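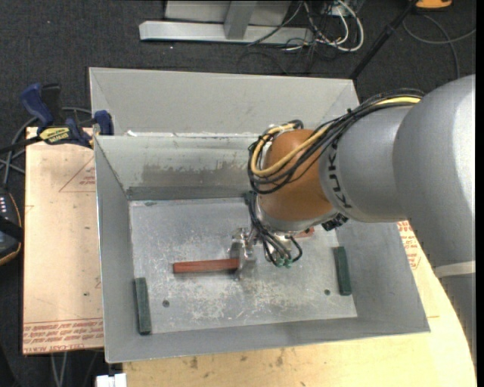

Unit 6: What the quote leaves out

Notes for the planning and purchasing half of the course. Read before the session and bring the budget sheet you filled in for Unit 5.

The arm is the part everybody prices first, and it is the part with the least guesswork in it. There is a model number, a payload, a reach and a delivery date. A vendor can put all of that on one page and most of it will be right. My complaint is with the lines underneath, the ones marked "integration" or "misc." or left blank.

Take a plain bin-picking job: bars in a metal bin, one arm, one gripper. Between the wrist and the part you will pay for a gripper, a mount, fittings, hoses, cable and some way of keeping the hoses and cable out of trouble when the wrist turns. Then come the bin, the table, and something to hold the bin where the program expects it. A bar clamp does that for a trial. Would you sign off on it for two shifts a day? If not, a fixture goes in the budget now, with a price.

The Prevdale case

Prevdale wanted one picking cell and asked two integrators for numbers. Bikeck came in lower. Sulico came in higher and listed more. The purchasing group read this as Sulico being expensive.

Tatsuya Ebihara went back through both quotes line by line. Bikeck had left out finger replacement, the bin fixture and any testing on worn bins. Sulico had all three, though I would argue its testing hours were padded. Once the missing lines were filled in, the gap was $2,000, and nobody at the table could say which way it would go after a year of use.

Things to take from this:

Two quotes are comparable only when they cover the same list. Write the list yourself before you call anyone.

"Picks mixed parts" is a sales phrase. Ask which parts, lying how, in what kind of bin. A bar flat on the floor in the open is an easy pick. The same bar against a wall may leave no room for a finger to get in beside it. Ask to see that one.

Cycle time from a demo is the time of a good pick. Ask for the failed ones too, and ask who clears them.

A cheap used arm can be a fair buy. Lamai Sangkhawat disagrees with me here and will make her case in Unit 7. My worry is the controller and the spare cables, so get prices for both before you get excited.

Acceptance test

Yokoyama's purchase contract, in your reading packet, calls for 2,000 picks before final payment. I like the number less than I like the wording around it. The buyer supplies the parts, the buyer picks the bin, and a person stepping in counts as a failure. Plenty of contracts skip that last point, and the vendor's technician spends the afternoon nudging parts with a stick.

For next time

Rewrite your Unit 5 budget with a separate line for each item between the wrist and the floor. Mark every price as quoted, looked up or guessed. If more than half are guesses, put that at the top of the page where your manager will see it.

Maximum 2 pages. Spreadsheets are fine. Vendor brochures will be handed back.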